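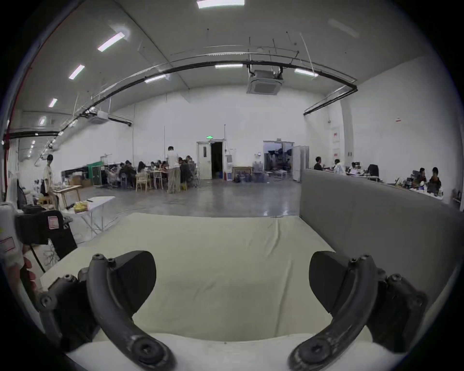
Section 4. Washing and Drying Table Linens

This section covers tablecloths, runners and napkins on the Candier 303 washer-dryer. Read section 2 first if the machine has not been leveled. The panel offers a Linen program and a Linen Plus program. Linen Plus runs longer and adds a rinse. We have yet to see it get a plain cloth any cleaner, so the steps below use Linen.

Before you start

Check the care label. If the label has gone missing, treat the cloth as cotton that has never been washed, and expect it to shrink. Claims of "pre-shrunk" on the packaging should not be taken too seriously. Measure the cloth against the table before the first wash and leave yourself some overhang.

Stain removers sold for "all fabrics" should be tried on a hem first. Most of them do fine on gravy and very little for red wine.

4.1 Loading

1. Shake the cloth out over a sink or outdoors. Crumbs end up in the drain filter, and the filter is small.
2. Close any snaps and take off clips and weights.
3. Fold the cloth loosely in half and feed it into the drum one end at a time. Do not roll it.
4. Add napkins around it. Fill the drum no more than halfway.
5. Push the door until it clicks. If the lock light blinks, open the door and look for fabric caught in the seal.

Note: The load sensor estimates weight from how the drum turns. A single large cloth that has bunched up will fool it. If the display shows a heavy load and you know it isn't one, stop the program, spread the cloth out and start again.

4.2 Choosing the program

1. Turn the dial to Linen.
2. Set the temperature. Cool is enough for a cloth that has only been sat at. Use Warm for grease.
3. Set the spin. The default is 1,398 rpm, and it leaves creases that a household iron will struggle with. Choose Low Spin and accept a longer drying time.
4. Leave Auto Dose off unless you have filled the tank. The machine does not check, whatever the quick start card suggests.
5. Press Start.

CAUTION: Do not use chlorine bleach on cream or ecru cloths. It can turn them yellow in patches, and no later wash will put that right.

4.3 Drying

1. Take the cloth out as soon as the program ends. The Crease Guard setting tumbles the drum every 21 minutes, but it is no substitute for emptying the machine.
2. Pull the hems straight by hand.
3. Hang the cloth over two lines, or put it back in on Low Heat and remove it while it is still slightly damp.
4. Iron on the reverse side, working out from the middle.

CAUTION: High Heat is available in the Linen program. We do not recommend it for any cloth you would mind replacing.

4.4 If the cloth comes out badly creased

Run Rinse Only with Low Spin, then hang it up wet. The Steam Refresh button softens light wrinkles. On deep fold lines it does next to nothing — save the water.

White streaks on dark napkins are undissolved powder. Switch to liquid or use less. The scoop packed with the machine holds more than a normal load needs.

For grayish marks that keep coming back, clean the door seal and drain filter as described in section 6.

Revised 2022-12-14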